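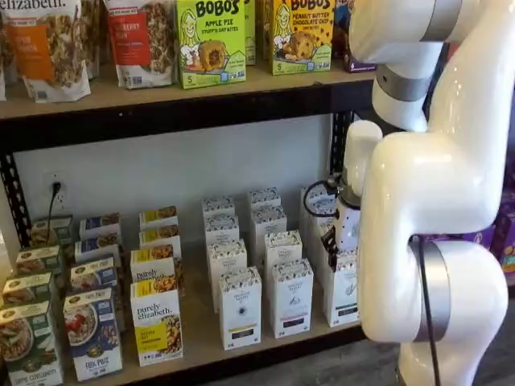

SETTING UP › Section 2: Your Pantry Shelf Plan

By the Zallula help desk, June

Welcome to the fun part! Your Zallula pantry app is installed, so now you get to teach it where breakfast lives.

1. Open Shelves and tap New. Pick a unit type (two-tier is fine for most kitchens).
2. Name each tier. Short names work best, like "Granola" or "Boxes."
3. Add your items one tier at a time, left to right. Bags that share a brand can go in as a group, and it saves so much typing!

Note: A tier holds up to 13 groups. Need more? Add a second unit and link the two.

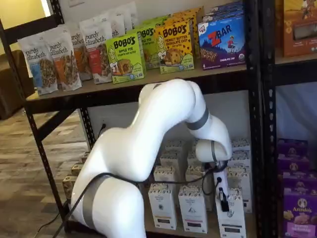

4. Set a low-stock number for each group. Start with 2 and change it once you see how fast your household eats.
5. Tap Sync and leave the screen open until the green check shows up.

CAUTION: Don't rename a tier while it's syncing. You'll lose its low-stock numbers and have to enter them again.

If you see code 2103, your list is still in draft. Tap Publish, then Sync.

Comments

drimirlow: Step 3 groups are great, I did my whole cereal shelf before lunch

pantryfan2290: Got 2103 twice, Publish fixed it. Can linked units have different names?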